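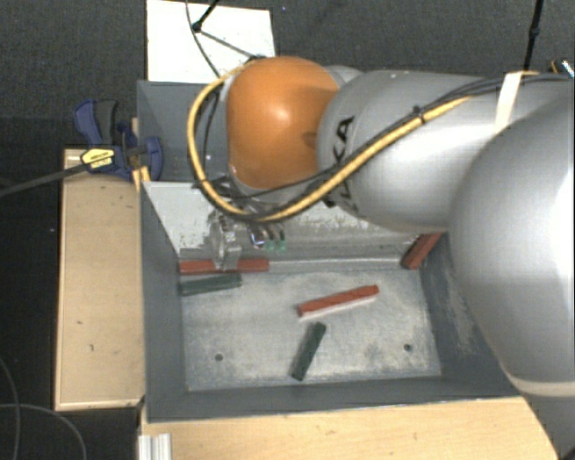

Three weeks with the Sallow on my wrist and I still keep tapping it to see if it's on. It's always on. That takes some getting used to.

Quick recap for anyone who missed the spring. Stona is a small outfit in Hastumby, used to make bike computers, decent ones, then went quiet. The Sallow is their first watch. E-paper screen, two buttons and a crown, no speaker, no microphone, no app store. Heart rate, sleep, steps, GPS if you ask for it. They want 495 pounds for it, and that is where most people I've shown it to hand it back.

On sale in September if nothing slips. It has slipped once already.

The battery first, as it's what everyone asks. Stona claims nine days. I got eight and a bit the first time, with a run most mornings and GPS on for each of them. Second charge, left the GPS off, went past the nine and into a tenth morning before it started nagging. My old watch needed the charger every night and I'd stopped noticing how annoying that was. I went away for a long weekend and left the cable at home on purpose. Fine.

The cable itself is horrible. A little magnetic puck, holds on by the weakest grip imaginable, and twice I've knocked it off the bedside table and woken up to a watch that hadn't charged. Ezequiel Carrasco, who runs hardware at Stona, winced when I brought it up. "We know about the puck," he said. New one coming, stronger magnet, though he couldn't promise it'd be in the box on day one. I would want it in the box on day one.

Screen next. Lovely outdoors. Full sun, middle of the day, sharper than anything with a bright panel. Indoors in the evening it's a bit like reading a bus timetable through a net curtain, until you press the top button and the front light comes up. The light has three levels and I only ever use the lowest. Refresh is slow. Scroll down a list of messages and you get the grey ghost of the last one hanging about underneath. Noelia Ortuño, who looks after the software, says the ghosting is half fixed in a build I haven't got. I've heard that kind of thing before from bigger firms, mind you.

She's good company though, Ortuño. Talks fast, draws on napkins. She came over from phones and says the hardest part of the job was taking features out. There was a music player, gone. There was a torch, which on e-paper was never going to be much of a torch. There was a thing that told you how stressed you were.

"I wore it for a month," she said. "It told me I was stressed. I knew that."

So no stress score. No readiness score either, no little rings to close. Sleep is shown as a single bar, how long and how broken, and you can dig into it if you want. I didn't much. After a week I found I was checking it less, after two I was forgetting to check it at all. Whether that's worth 495 of anyones money is a different matter.

Accuracy. I ran it against a chest strap on the same loop, canal and back, five or six goes. Steady running, very close. Intervals, not close, the watch lags a good while behind on the way up and then again on the way down. Normal for the wrist. GPS cut a corner off the same bend every time, and it did the same to Iker Cabello, who has been testing one on trail runs and was much ruder about it than me. He likes the buttons. You can work them in gloves, and with wet hands, and the crown has a proper click.

The strap is by Prieto, a leather firm, and it looks great and it's wrong for this. Sweat marks by day four. I swapped it for a cheap nylon one and the whole thing got better straight away. The lugs are standard so any strap will go on, full marks there. The case weighs 40 grams without it. You feel it the first night and then you don't.

Repairs. This is the bit Stona really wants to talk about and fair enough. Four screws in the back, ordinary screws, and the battery lifts out on a tab. Maximiliano Arrieta, who founded the company, did one for me at the table while his coffee went cold, and put it back, and it started. Spare batteries will be sold direct. Price not set. I asked twice. He also wouldn't say how many years of updates buyers will get, "more than people expect", and I'd want a number there before I paid.

The forum has been louder than the firm. More than 250 people have early units and it seems all of them post. The big row is over notifications on iPhones, which turn up late or in a clump, and one owner, Nithin Ramasamy, has been keeping a log of his. It makes grim reading on a Friday afternoon. Android is fine, mine come through in a second or two. Stona says it's looking into it. If you've got an iPhone I would wait.

What else. Alarm is vibrate only and it's strong, woke me and the dog. Timer is two presses away, perfect. No payments at all, which I missed more than I thought I would, usualy at the station with a bag in each hand. Weather is there but only updates on the hour. The step count was generous on a day I spent painting a ceiling.

Mine goes back next week. I've asked if I can hang on to it until the new build lands, to see about the ghosting. No answer yet.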